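June, bench 3, 07:40

Carrying on with the lime mortar cubes for the Landodstead wall. Batch B came out of the damp cupboard this morning. Two corners crumbled when the moulds were struck, both on the side nearest the door. Batch A did the same thing last time, so I have moved the tray to the lower shelf and turned it end for end.

Mix as before: one part putty to three parts sharp sand by volume, sand from the Udberg pit, sieved. Dry sand weighed in at 662 g per fill of the small measure. The previous bag gave less, and Thu Phan thinks that bag was damp when Kevin weighed it. The old figure in the front of the book should be treated as doubtful until someone dries a sample and repeats it.

Water is still the weak point. I have been adding it by eye and the flow readings show it. From the next batch on, water goes in by weight and gets written down before mixing starts.
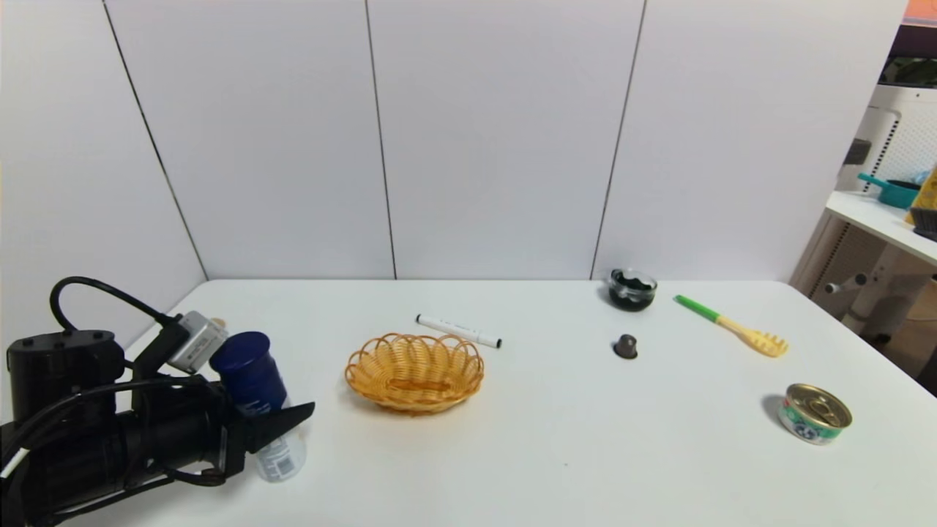
Mixing time was 10 minutes, then a rest under a wet cloth, then knocked up again by hand. The mortar was fatter after the rest and held on the trowel when turned over. Colm Breathnach wants to try leaving it overnight. No objection, but it needs its own batch letter and should not be folded into B.

Crushing results, batch A, first three cubes: 486 N, 900 N, and one void (cube sat crooked on the platen, my fault). The spread is too wide to say anything. The low cube had a visible seam halfway up where the second layer had not been tamped into the first. Tamp through the joint next time – the rod should go into the lower layer.

Phenolphthalein on the broken faces: pink core, clear rim, rim thinner on the side that faced the mould. Nothing unexpected at this age. Sketches are in the loose folder.

Ní Chonaill rang about the pointing samples. They want a closer colour match to the old work, which is yellower than ours. Finbarr Brennan has half a bag of Lolero sand left over and will bring it in.

To do:

- dry and reweigh Udberg sand
- new lid seal for the damp cupboard
- ask Apolinar Camacho for the spare cube moulds back
- batch C, water by weight
- relabel batch A offcuts, ink has run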